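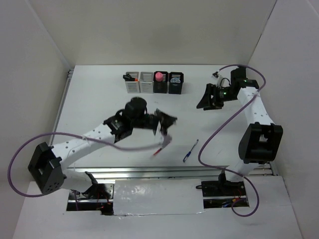
*Slotted plastic baskets in two colors, set side by side in a row.*

A **slotted basket** is a small open container whose walls are broken by parallel openings. It is used for storage, sorting and order picking. The form is distinguished from the closed bin, which has solid walls, and from the crate, which is larger and usually built to carry weight when stacked.

## Construction

Most slotted baskets are injection molded in one piece, commonly from polypropylene or high-density polyethylene. The walls lean inward toward the base. This slope, called draft, lets the part leave the mold and allows empty baskets to nest. Slots reduce the amount of resin needed and admit air, but they also weaken the wall, so the rim is normally thickened or folded outward.

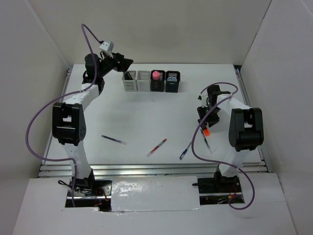

Slot width sets the smallest item that can be held without loss. Loose hardware such as washers requires a liner or a closed bin.

## Sizes

No single size standard is in general use. The Neltico series, first sold in Skidelby, came in 6 sizes and 2 wall heights. Its smallest model was rated for 40 loading cycles per day. The later Calik pattern kept the same footprint but moved the slots away from the corners, where cracks tend to start.

## Testing

Malachy Mac Mathúna described a rim test in which a basket is filled, lifted by one edge and lowered 200 times. The Chornovol method uses a fixed weight and records the sag at the middle of the long side.

## See also

- Nesting container
- Draft (molding)
- Order picking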